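Section 4. Setting up a paper-folding session

I get asked all the time whether the Lurkell can fold things yet. Letters, gift wrap, the instruction sheets we tuck in at the packing bench... My answer is "sometimes, if you set it up right," so this section is me telling you how I set mine up. Read Section 3 first if you haven't paired your grippers - nothing below will work until you do.

1. Clear a table you can walk up to from the long side. Mine has a cable hole in one corner and I keep my paper well away from it.

2. Pick your paper. Start with one sheet, plain, on the heavy side. Thin stuff clings to the table and you'll go nuts trying to get under it.

3. Check both marker cubes. They should sit square on the grippers and click when you press them down. If one wobbles, tighten it now!

4. Open Jultunum on your computer, choose New Task, and type a name you'll recognize later. (I have a whole folder called "test test" and I regret it.)

5. Hold both grippers still over the table until the status bar goes green.
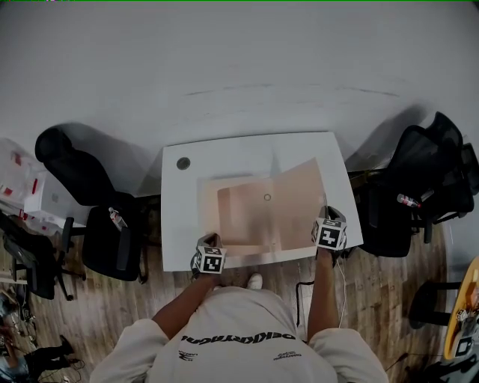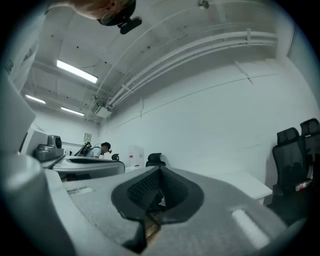 6. Record your folds. Go slower than feels natural, and do the same fold the same way every time. Paper is a pain because it changes shape while you're holding it, so lift one side into a gentle curl and keep the other gripper's tip on the sheet while you do it. Do 40 folds, take a break, then do 40 more. For a simple half fold I wouldn't bother training on less than 400.

Note: Cables love to sneak under your elbows. Let them hang off the front of the table and give yourself plenty of slack before you start.

Caution: Don't squeeze the grippers hard against the tabletop. The pads wear down fast that way and a new set takes forever to ship.

7. Press Finish and let the upload run. With nearly 2000 folds in the queue mine took all night, so plan on that.

8. Load the result onto your Horrocks arms and try it at low speed, with your hand by the stop button.

So what should you expect? A half fold on heavy paper comes out fine for me most days. A letter in thirds is hit or miss, and the second crease wanders. Gift wrap, forget it for now - I tried for most of May and I still wrap my own presents. Stellan Lundgren over at Beltitent has his folding box inserts on the packing line, but he picked one size and stuck with it, and I'd tell you to do the same.

If the arms keep grabbing two sheets at once, go to Section 6, "Picking up a single sheet."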